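Equipment Planning for Automation Laboratories
Unit 4 Handout: Budgeting for a Manipulation Bench

Course lead: Catríona Mac Mathúna
Laboratory sessions: Haoran Bai and Jeferson Vieira
Revised June 10, 2019

Purpose of this unit

Unit 3 dealt with the purchase of a single machine against a known production task. Unit 4 deals with a harder case, in which a laboratory must equip a bench before the full list of tasks is settled. Students will prepare a purchase plan for one manipulation bench at the Padilla teaching laboratory and defend it in the review session.

Starting from the task

A plan that begins with an arm catalog tends to spend most of the budget on reach and payload. Participants are asked to begin with the motions the bench must support: pressing, turning, sliding, gripping, plugging and unplugging. Each motion should be written as a requirement with a pass condition. "The system shall move a slider to a stated position" can be tested at acceptance. "The system shall be dexterous" cannot.

A task board is the usual way of putting these requirements in front of a supplier. It gathers switches, knobs, sockets and similar parts into one object that can be carried between benches and set down in different positions. The board should be chosen, or its design agreed, before quotations are requested, so that every supplier is quoting for the same work.

Cost headings

The plan must use the following headings, in this order.

1. Arms, bases and controllers
2. Grippers and spare fingers
3. Cameras, mounts and cables
4. Task boards and replacement parts
5. Table, walls and lighting
6. Installation, training and safety review
7. Service and repair reserve

Headings 3 and 5 are the ones most often left short. A camera at the wrist needs its own mount and a cable route that allows the joint its full travel. Lighting is inexpensive at the planning stage and troublesome to add once the walls of the work area are fixed.

Replacement parts under heading 4 should be priced by the part and not by the board. Ask the supplier whether a worn switch or knob can be changed on site, and what tools are required. Lanying Song's note on the Flallow purchase, distributed in May, covers this point in detail and is required reading.

Comparing quotations

Two supplier files are provided for the exercise, one from Gurkell and one from Pramport. They are not laid out alike. Gurkell includes installation in the price of the arm; Pramport lists it separately and adds travel. Before any comparison, both files must be rewritten under the seven headings. Where a supplier gives no figure, enter "not quoted" and leave the cell out of the total. Do not enter zero.

Lead times should be recorded beside prices. Pramport quotes 18 weeks for grippers and six weeks for spare fingers. A plan that orders both on the same day will hold fingers in storage for three months, and the warranty on them may begin at delivery. Check the terms.

The bench is available for more than 518 hours over the academic year. Students should state how these hours are divided among teaching, project work and maintenance, and should show that the service reserve matches the expected use.

Review session

Each group submits a plan of no more than six pages, with the rewritten quotations attached. Jianguo Cui will act as purchasing officer and will ask each group to remove one item from its plan and explain the effect on the requirements. Groups should decide in advance which item this would be.

Work at the bench

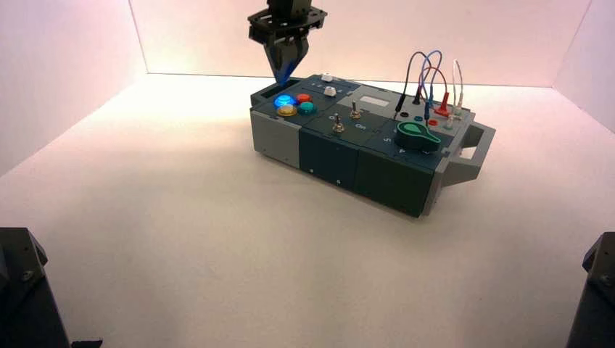
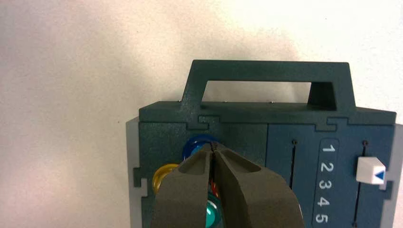 Gripper and task board, in all three views.

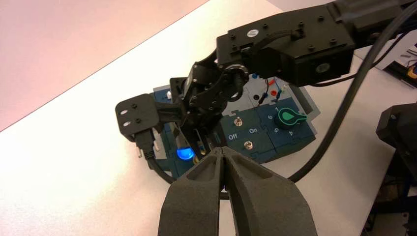

Should the repair reserve be set as a fixed share of the purchase price?

A fixed share is acceptable for a first draft only. The final plan should build the reserve from the parts most likely to wear, using the supplier's price for each part, the expected hours of use and the cost of any visit by a technician. Where the supplier cannot give an expected life for a part, state the assumption used and the date on which it will be reviewed.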